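Print this page | E-mail this page

Clasia refurbishment line – progress report to the fund, third instalment

Prepared for Yuk-lan Wei, program manager
Prepared by Chiharu Hosoda, workshop lead, Prundness 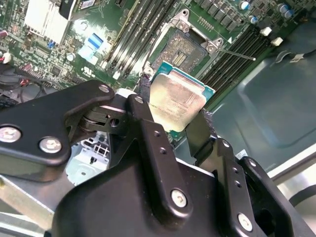 Processor held over the open socket, bench two. Memory slots on either side.

Where we are

You will recall that the last report ended with the words "delivery is expected shortly". The Menel kit arrived in April. It came in more crates than we had floor, and one of the crates held only foam and a second, smaller crate. The arm, the gripper, the wrist camera and the controller were all there. The printed manual was for a different arm.

Since then we have bolted the thing down, replaced the manual and started on the job you are paying for, the removal and refitting of processors in used server boards. The aim, to repeat the wording in the agreement, is to find out whether an off-the-shelf kit can do this work in a shop our size without a full-time engineer standing beside it. So far I am standing beside it, but I have been allowed to sit down.

What has been tried

We began with bare boards on the bench, where everything is flat and well lit and there is nothing to hit. The kit was very good at this. We then moved to boards still mounted in their cases, as they come to us from customers, with the wiring still in and the memory slots crowding the socket on both sides. The kit was less good at this, and so would I be with fingers that size.

To date we have logged 119 placement attempts in cased boards. Of those, seven were stopped by the operator before the chip reached the socket. All seven were the same complaint: the processor had turned slightly in the grip and was going in crooked. The software noticed in some cases and not in others. We have asked Menel about the others. Their first reply thanked us for our enthusiasm.

No sockets were damaged in the logged attempts. One was damaged before we began logging, by me, with a screwdriver, and has been charged to the training budget.

The gripper

Our main finding is that the gripper matters a great deal more than the arm. The arm goes where it is told. The gripper has to take hold of a thin square part by its edges, keep clear of the contacts underneath, and let go without a parting nudge. The standard pads that came in the box were too slippery for the purpose. The optional pads, which the brochure calls optional, grip properly and have been on since the second week.

The gripper is also bulky. With a socket that sits close to a case wall, the side plates have very little room, and we have had to write a separate approach path for each model of case. There are four models in regular use here and I have written paths for three. The fourth has a bracket in exactly the wrong place and is being saved for a day when I am in a better mood.

The camera

The wrist camera does what the sales sheet says. It gives the operator a close view of the chip and the socket together, and staff who were doubtful about the arm have taken to the camera at once. Bare metal does throw glare back at it in the afternoon, when the sun comes through the loading door. We bought a blind.

Service and support

The support plan through Jara, Menel's local agent, is the weakest part of the offer. Calls are answered quickly and politely by people who then open a ticket. The longest ticket concerned a missing cable and stayed open well after we had bought the cable ourselves. I would not renew at the current tier. The lower tier appears to provide the same ticket for less money.

Spending

We are within budget on equipment and over on odds and ends. The overrun is $487, made up of the optional pads, the cable, the blind and some freight I had not allowed for. I propose to cover it from the travel line, which has gone unused – the training course was moved online the night before I was to leave for it.

Next period

– Write the path for the fourth case model.
– Get a straight answer on the crooked-chip fault, or add our own check before lowering.
– Have two bench staff run a shift with me out of the room. They have asked how far out of the room. We are negotiating.
– Begin timing the work against hand fitting. At present a practised person is faster, and I would like that on record before the comparison makes it official.

Decision needed from you

Please confirm the move from the travel line and whether the fund has a view on the support tier. The current plan renews automatically unless cancelled in writing, on a form that Jara has promised to send.

C. Hosoda

Print this page | E-mail this page

This site uses cookies to remember your settings. By continuing to browse you agree to our use of cookies. Accept | Manage preferences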